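Slots, trays and a lot of sweeping: a morning at the Tennant workshop

Archie Pollock is late, so we start without him. Effie Buchanan has the kettle on and is clearing the bench with her forearm, talking the whole time.

"You want to know about the table," she says. "Everybody wants to know about the table."

Fair enough. It's slotted aluminum, bought secondhand two winters ago for $387 plus a van rental. Before that they had a door on trestles. A door! Buchanan still sounds mad about it.

"Nothing stayed square. You'd line up a job, go to lunch, come back, it's moved. With slots you drop a nut in, slide it, tighten it. Done."

Downside? Cleaning. Every groove collects something. She runs a stiff brush down them each night, then a vacuum, and on Sunday she goes over the lot with a rag wrapped round a paint stirrer. Takes her an hour. She says she finds it restful, then says no, scratch that, she finds it boring but she likes how it looks after.

The trays came later. Gray plastic, flat, with raised rectangles to stand parts in so they don't slide about. The first batch was too thin and bowed in the heat. Second batch came back with the walls too tight – you needed pliers to get anything out. Third time, thicker walls, more room inside.

"We ordered 300," she says. "Should of ordered 100. They're in every cupboard. I've got one at home with soap in it."

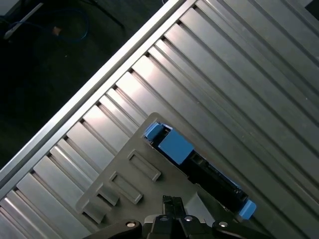 Lachlan Cruickshank would rather have had wood. Metal is cold on the wrists in November, he told me over the phone later, and a small screw that goes down a slot is a small screw you will be looking for until teatime. He'd take a good maple top and a box of clamps any day. He did admit the trays were handy.

Buchanan has heard it all before. "He's not wrong about the screws," she says. "Get a magnet on a stick."

And the aluminum ones? The screws, I mean.

"Then you use teh brush."

Rules of the bench, such as they are. No coffee on the slots. Trays go back empty. Nothing gets dragged, you lift it, a scratch on a ridge catches the rag forever after.

Pollock turns up at half past ten with a bag of rolls and puts it straight down on the table. She looks at him. He moves it.

"See," she says to me, "he's learning."

Next job is shelving for the back wall, and maybe a second table if the money's there. Same kind? She's already measured for it.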